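How I Set Up a Breakfast Counter Around One Wooden Drawer Box

I put this off all winter, and then one morning in August I spent ten minutes hunting for butter and decided that was enough. If you've got a short run of counter and too much breakfast stuff on it, this is how I got mine under control. It took me 2 hours, and one of those was wiping things.

Start by taking everything off. Yes, even the toaster. Unplug it first and shake the crumbs out over the sink. I thought I could shuffle things around in place and all I did was push crumbs from one end to the other.

Next, wipe down your cutting boards and any hardware you want to use. Wood gets a barely damp cloth along the grain. If your board has a juice groove, run a fingertip wrapped in the cloth all the way around it (you'll be amazed, and a little grossed out). Metal bars get a dry cloth only. I was thinking about a bronze bar for paper towels, so I laid it on the wood before deciding on anything. 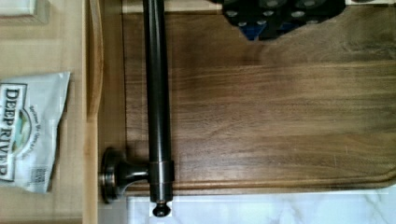 Don't drill on day one, by the way. Live with the layout for a week and see where your hand goes when you reach for something. My first guess was 6 inches too far from the sink.

Now the order of things. Back row first: utensils and bottles, anything tall, up against the tile. Then the board, pretty much in the middle, as a base for the drawer box. I like a thick board for this, it gives the box some height and makes the drawer easier to pull. Toaster and French press go in front, where you use them. Cups go up top next to the fruit plate.
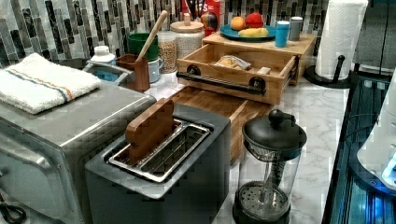

Laskowska

The drawer itself is for bread and one or two small things. Keep it at that! I tried the Baltholm method, where every item gets its own little bin, and I gave up before lunch. A bag of rolls doesn't want a bin. Put it in and close the drawer.

Fold a hand towel lengthwise and keep it nearby. I lay mine on top of the toaster oven while I'm working, but it has to come off before you turn the oven on — please don't skip that.
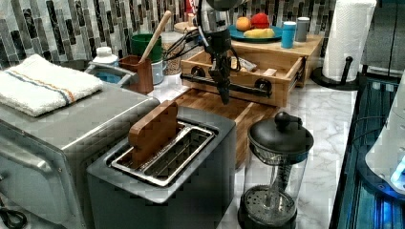
Once everything's placed, open the drawer all the way and check what it bumps into. Mine needs clear space in front of it, so the toaster had to scoot over a bit. Do the same with the toaster oven door.

If the drawer sticks, take it out and look at the slides. Set it on the counter, clear a spot for the loose rail, and wipe both halves before you put anything back together. Look for crumbs in the track, and check that the screws are snug. Cereal boxes can lie on their sides while you do this, just make sure the bag inside is rolled shut first.
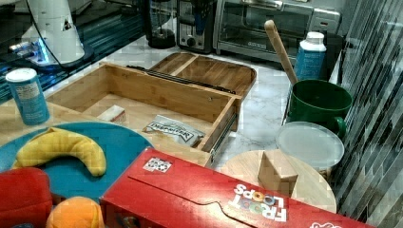
Laskowska, kitchen and pantry writer at Ulura

Slide the drawer back in with nothing in it and run it in and out a few times. Then load it, small stuff toward the back, bread last. If it still drags when it's full, you've got too much in there.

For upkeep, I empty the drawer once a week and tip the crumbs out. The board gets oil when it starts looking dull. And I still haven't put up that bronze bar.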